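Community Help > Equipment and Purchasing > Budgeting

Planning a first-year budget for a tabletop manipulation station

Asked in January by the Letbridge program office
Status: answered
Replies: 3

Our department has been asked to submit a purchase plan for one tabletop manipulation station, to be used by students in the second half of the program. The station will be used for sorting and clearing tasks with household-type objects. We have an approved ceiling of $2,000 for everything other than the arm itself, which is covered under a separate line and has already been ordered through Masilela.

The remaining money must cover the work surface, fixtures, objects, lighting, spare gripper pads, and any mounting hardware. Our purchasing rules do not allow a second request in the same fiscal year, so whatever is left out of the plan will have to wait. We would appreciate guidance on the following points.

First, what share of the amount should be set aside for replacement parts? Second, is it better to buy a prepared object kit or to gather objects separately? Third, should the sink and countertop be real fixtures or play-size ones? The room has no plumbing and we do not intend to add any.

Please note that we are required to list each item by category. A single line reading "miscellaneous objects" was returned to us last year.

Reply 1 (marked as accepted by the asker)

Our lab at Govorton prepared a similar plan and has since revised it twice. The main recommendation is to decide on the tasks before pricing anything. A station for clearing a tray needs very different objects from a station for stacking or insertion, and it is easy to spend a large part of the money on items that no task sheet ever calls for.

On the question of fixtures, play-size is sufficient for dry work. A toy sink basin with a faucet and a drain cover gives students a recognizable target area at a small fraction of the price of a real unit, and it can be lifted out when the counter is needed for other purposes. Measure the reach of the arm before ordering. Our first basin was placed too far back and the mounting board had to be cut again.

On the question of objects, we advise gathering them separately. Kits tend to consist of rigid blocks of similar size. The purchase plan should include soft items, hard items, and at least one cloth, and each should be listed under its own category heading so that the reviewer can see why it is there.

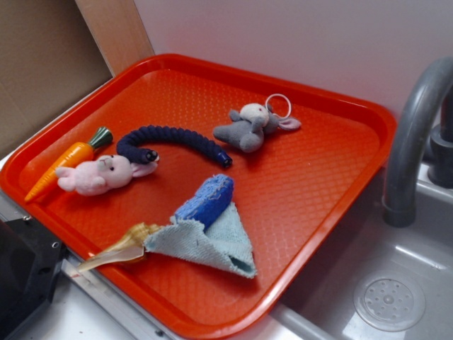

Bheki Swanepoel

For category headings, the following worked for us: plush (rabbit, mouse), play food (carrot), cleaning (sponge, cloth), flexible (fabric tube), and natural (seashell). The tray was entered under fixtures along with the sink. Our reviewer accepted this without comment. I would suggest a tray with a raised rim, and I would suggest ordering it in a color that differs from the countertop.

Cloths deserve particular attention in the budget. They are inexpensive, but a folded cloth does not behave the same way after it has been handled many times, and ours are replaced every term. Sponges are ordered in the same batch. Plush toys have lasted well. If any of them comes with a ring or loop attached, decide in advance whether it stays on and record that decision, as it changes how the item can be picked up.

For replacement parts, we hold back one quarter of the total. In your case that would be $500. We spent $71 on gripper pads in the first term alone, which was more than the entire amount we had written down for the year. Screws and brackets should also be listed, since they are always needed on installation day and the store is never close.

Reply 2

Agree with the above on separate objects. We use Famwood for the countertop and they will cut to size if the drawing is attached to the order. Allow 3 weeks. Do not forget delivery, which is charged as its own line and is not included in the quoted price.

Lighting was not mentioned. Get some.

Reply 3

I write as the person who reviews such plans at our institution, and the comments below may be useful in preparing the form.

A reviewer will usually look for three matters: whether each item is tied to a task, whether consumables are separated from fixtures, and whether duplicates are explained. On the last point, I recommend that the plan request 2 of every soft object and state plainly that the second is a spare. Requests for duplicates without a note are the most frequent cause of returned forms in our office.

I would differ from the first reply on the amount held back. One quarter is generous if the gripper pads can be charged to the arm. Please ask whether your arm line permits accessories. If it does, move the pads there and keep a smaller reserve for cloths, sponges, and hardware.

Storage should be included as well. Lidded bins and a set of labels are enough for a single station.

Hatice Karabulut

Comment from the asker

Thank you. Accessories are permitted on the arm line, and the pads have been moved. The plan has been resubmitted with the category headings from the first reply, with "natural" changed to "irregular hard objects" at the request of our purchasing office. Delivery has been added.

This question is closed to new replies.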